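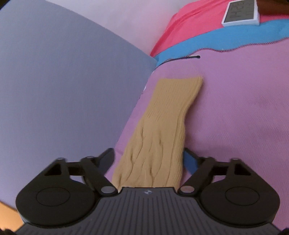

Pomare 湖边那家 Sokley 旅馆,评分到底能不能信?

楼主:慢车不晚点
下个月想带我妈去 Pomare 住四晚,平台上 Sokley 评分很高,湖景双人间每晚648,不含早。可我翻了一晚上评价,好评几乎都是一个腔调,"位置绝佳""老板热情""下次还来",连标点都差不多。差评倒写得很具体,说湖景房要把头探出阳台才看得见湖。有真住过的吗?别发链接,说人话就行。

半箱行李
去年五月住过三晚。位置确实可以,出门下坡就是码头。湖景这个事看楼层,二楼被前面的树挡了一大半,三楼以上才叫湖景。没有电梯,你带老人要想清楚。

慢车不晚点
回复 半箱行李:没电梯?页面设施里明明勾了电梯。

半箱行李
回复 慢车不晚点:我住的时候没有。也可能后来装了,但那个楼梯间的宽度,我是不信的。

koala_77
我跟楼上体验不一样。我们住的是后面那栋,有电梯,小是小了点,两个人带两个箱子能进。房间干净,热水足,前台 Kerstin Holmgren 帮我们打电话订了晚饭的位子,态度没得说。一个旅馆两栋楼,评价混在一起,看着当然矛盾。

老潘不吃香菜
后面那栋有电梯,可后面那栋有湖景吗?

koala_77
回复 老潘不吃香菜:没有,对着停车场。不过安静。

老潘不吃香菜
那不就结了。要湖景就爬楼,要电梯就看停车场,页面上把两样写在一起卖,我管这个叫糊弄人。还有那些"近期住客评分",谁知道近期是多近。我之前在 Cedotholm 订过一家号称九分多的,到了发现浴室门关不上,退房后写了差评,等了两个星期才显示出来。

木木的地图册
也别一棍子打死。Cedotholm 我去过两回,住得都挺好。评分高的旅馆大部分还是靠谱的,关键是看三星四星的中间评价,五星和一星都可以跳过。

老潘不吃香菜
回复 木木的地图册:中间评价也能写假的,写得还更像真的。

木木的地图册
照你这么说什么都别信,出门睡车站好了。

慢车不晚点
两位先别吵。我刚给旅馆发了邮件,问能不能订后面那栋,顺便问早餐。有人知道早餐值不值吗?

半箱行李
早餐一般。面包不错,咖啡是机器按的,鸡蛋要早去,八点半以后基本就剩壳了。码头边上有家面包房,七点开门,我后两天都去那儿吃,比旅馆便宜。

找北
停车也问清楚。页面写"免费停车",我们到的时候满了,只好停到坡上的公共停车场,走回来要一刻钟,还是上下坡。前台说先到先得。这句话页面上可没有。

koala_77
回复 找北:我们下午三点多到的,还有空位。傍晚到确实悬。

慢车不晚点
我们坐火车去,停车倒无所谓。从车站过去呢?

找北
有小巴,Pralteck 公司跑的,末班很早,晚点的火车基本接不上。站牌上的时间和网上查的对不上,我以站牌为准,结果站牌也不准。

晒盐的人
我说个可能不中听的。648一晚不含早,四晚下来两千五百多,再加上早餐和来回车费,差不多奔着3,000去了。这个价钱在湖对岸能租一套带厨房的公寓,一楼,有院子。Pomare 这边贵就贵在码头,你妈妈要是不坐船,没必要。

慢车不晚点
回复 晒盐的人:她就是冲着坐船去的……

晒盐的人
那当我没说。不过船票也别在旅馆订,要加手续费。

慢车不晚点
更新一下。旅馆回信了,署名 Clyde Marchetti,说后面那栋可以安排,每晚615,电梯"正常情况下可用"。什么叫正常情况下?

老潘不吃香菜
就是你到的那天会坏。

koala_77
我住的时候一直好用。你让他在邮件里写明几楼,写明哪一栋,到时候拿邮件办入住就行。

木木的地图册
赞成。另外看看615能不能免费取消,直接订的价格有时候是不退的,便宜的那点钱就是这么来的。

慢车不晚点
问了,要提前十天取消才全退,平台上是提前两天。每晚差33,我倾向于还是走平台,再备注后面那栋。

老潘不吃香菜
备注那一栏有人看吗?我备注过八次高楼层,给过我一次,还是因为低楼层漏水。

半箱行李
平台下单,再回一封邮件给那个 Marchetti,把订单号附上。两边都留字据。

慢车不晚点
行,就这么办。一楼要是有空房我也要一下,万一电梯真不正常呢。

找北
后面那栋一楼是洗衣房和储物间吧,我记得没有客房。

koala_77
有一间,走廊尽头,门牌我忘了。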